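Search this site Search Enter keywords

Workshop notebook, Grikeo room
June 4, 2018

Second go at the storage question for the mock living room. Last entry ended with the Olberg shelf back in the store because the brackets didn't fit the wall plugs we have. Decided not to chase the brackets. The room has to work with the furniture already in it, and the Zasard sheet asks for "ordinary living room surfaces, in ordinary use," so a bare shelf wouldn't have told us much anyway.

What I am after with this entry: a keep-or-move list for the TV console, a note of which things drift back after being moved, and a decent method for dusting a crowded top without the whole thing taking half the morning. The dusting time last week was 26 minutes, start to finish, with every item lifted and put back. Too long for one piece of furniture.

Started with the floor this time. The marble tiles show every crumb when the light comes in low, and the diagonal joints make it hard to sweep in straight passes. Going along the joints works better than going along the wall. The console is on short legs, so the flat mop head gets under, but only with the handle almost on the floor. Knocked a leg once, no mark. Note for whoever does this next: go in from the end, then pull toward you.

Wiped the glass on top of the wood-grain cabinet next. Two passes, one damp, one with the dry cloth. The groove along the upper part of the cabinet front collects dust and the cloth doesn't reach the bottom of it. A soft paintbrush does. I used the 11 mm one from the Hulme box and it has now become the groove brush. Please do not put it back with the paint things.
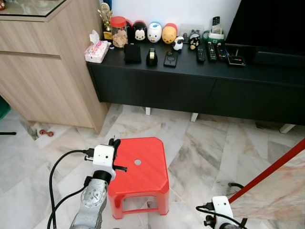
For the console top I tried sorting by how often a thing gets picked up, and ignored what kind of thing it is. Remotes and the phone handset are used all the time. Tape dispenser and tissues, several times a day. The figurines, the trophy and the framed picture only move for dusting. The snack jar is somewhere in between and depends on who is in.

By that logic the ornaments should sit at the back and the used things at the front, which is more or less how it has settled without anyone planning it. The trouble is that the back row is taller and the front row is low and flat, so dust gathers in the strip between them where a cloth won't go without something tipping. The Winnie-the-Pooh went over twice. The sheep is small enough to get swept along with the cloth and I only noticed when it was nearly at the edge.

Tried three things.

1. A tray under the ornaments. Lift the tray, wipe, put it back. Quick, but the tray we had was too deep and pushed the front row out to where the remotes hung over the edge. Would work with a narrower one. Olberg has one listed in the catalog, have not ordered it.

2. Moving the ornaments to the glass-topped cabinet. Looks fine. But then the glass needs doing as often as the console does, and the glass shows more. No gain.

3. Work from one end. Clear a hand's width at the tissue box end, wipe it, slide the next few things into the clean gap, wipe where they were, carry on toward the TV. Nothing leaves the top. Ended up with everything shifted to the left, then spaced it back out by eye. This was the fastest by a good way and I'd like it written up as the standard method.

Keep on console: remotes, phone in its mug, tissues, small box with the cables (it can't move far in any case), figurines, trophy, framed picture.

Move: tape dispenser to the desk drawer. Snack jar to the kitchen side. Folded black cloth to the hall basket. I expect the jar back by tomorrow.

On the mug. I was going to swap it for a proper stand, then left it. The handset stands up in it, the keypad faces out and you can find it without looking. The one complaint is that dust and bits get down inside, so empty it and rinse it when the top is done. Dry it fully before the phone goes back in.

Remotes: side by side is better than stacked. When they were stacked in December the bottom one was always reported missing. I'd like a strip of the thin non-slip mat under them, the offcut from the kitchen drawers should do. Cut to fit, dark side up. Don't glue it.

Cables at the TV end need a look. Didn't want to unplug anything, so I only dusted over them with the brush. Someone should wipe behind the TV base and tie the slack.

Supplies: dry cloths down to the last pack. Item 108 on the Hulme order form is the right kind, the one above it sheds lint. Glass spray is fine. The budget line for the room still shows over 4000 unspent, so the tray and the cloths can go on the same order.

Also to sort out
- felt pads for the ornaments, the trophy base especially, it scrapes when slid
- a label inside the desk drawer for the tape
- ask whether Zasard wants the room left as found in the evening or put back to the morning layout. The sheet says both, on different pages.

Next time: repeat method 3 with the mat in place, and time it from the first wipe, leaving the floor out.

2 comments 5 shares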